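Learning to write letters again

Posted Aug 13, 2025

My grandmother wrote a letter every week of her adult life. I did not inherit this habit. When I moved to Melbourne I had her address in my wallet, and for a long time I used it only for customs forms, when I was sending her tea or socks. I would put a small card inside with one or two sentences, and I thought this was enough.

In April my aunt, Chiyo Ogura, sent me a shoebox. Inside were the letters my grandmother had received from her friend Wakana Kobori, who lived by the sea and had a bad telephone line. I read all of them in one weekend. Almost nothing happens in these letters. The persimmon tree has been cut back. The bus now stops on the other side of the bridge. The neighbour has a new dog and it is afraid of umbrellas. But after I finished I felt that I knew this woman better than I know many people I have lunch with.

So I decided that I would write letters too, and I want to tell you how it is going.
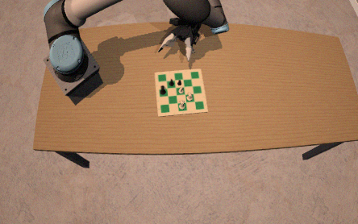

The first problem was language. I speak English all day and Japanese mostly on Sunday calls, and my handwriting in both has become quite poor. For kanji I am even worse, I must check my phone for characters I learned when I was nine. My first letter to my aunt took me a whole evening, and it was only two pages. I made a draft, corrected the draft, copied it neatly, and then found a mistake in the last line. I sent it with the mistake. She did not mention it in her reply, but she used the same character twice, very clearly written, and I understood.

The second problem was what to say. In a message I can send a joke or a link and it is enough. In a letter you must begin somewhere, and in Japanese there is a custom to begin with the season. This is difficult from Australia. When I write that the mornings are cold and I can see my breath in the kitchen, my aunt is sitting in front of her fan. At first I tried to write about her season, to be polite, but it felt false, so now I write about mine. She told me she enjoys it. She reads the first paragraph aloud to her friends when the weather is too hot.

I have now 4 people I write to regularly. My aunt is one. Maya Farah, who shared a house with me in my first year here, is another. She moved to Adelaide and writes on the back of anything, concert programmes, a paper bag from the bakery, once a parking notice. Her letters arrive without order, sometimes two in the same week and then silence until I start to worry. Masanobu Tamura, my old teacher, writes with a fountain pen and always answers every question I asked, in the same sequence, like a form. And there is my cousin Yuto Hamada, who is fourteen and thinks the whole thing is very strange, but he likes the stamps.

I should say something about paper, because a few readers asked me. I tried expensive paper and it made me nervous. I could not relax and write about the price of mandarins on such paper. Now I use a plain pad from the newsagent and an ordinary blue pen. The envelopes I choose with more care, because the envelope is what a person sees first when they are tired and coming home.

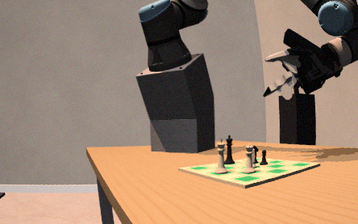
Kubo Street Letter Writing Club

I write this blog for our club, and we have a simple rule at our meetings, that you may not read your letter to the others unless they ask. I was glad of this rule in the beginning. People sit, drink something, and write. It is surprisingly noisy! There is always someone asking how to spell "necessary", and it is not always me.

One thing I have changed my mind about is the waiting. I used to think slow post was the weak side of letters. A letter to my aunt takes more than 9 days, and when her answer comes I have often forgotten what I told her. She says she is sorry to hear about my cough, and I have to think, which cough? Now I keep a small notebook where I write the date and one line about what I sent. Mr Tamura suggested it, he has done this since he was a student.

I also learned not to apologise at the start for being late. I removed that paragraph from all my letters and they became much better. Maya never apologises and I never minded.

If you want to begin, I would suggest to choose one person and to tell them about something small that you saw on the way home. My next letter is to Yuto. He has asked me for a stamp with a wombat on it, so tomorrow I will go to the post office before work and see what they have.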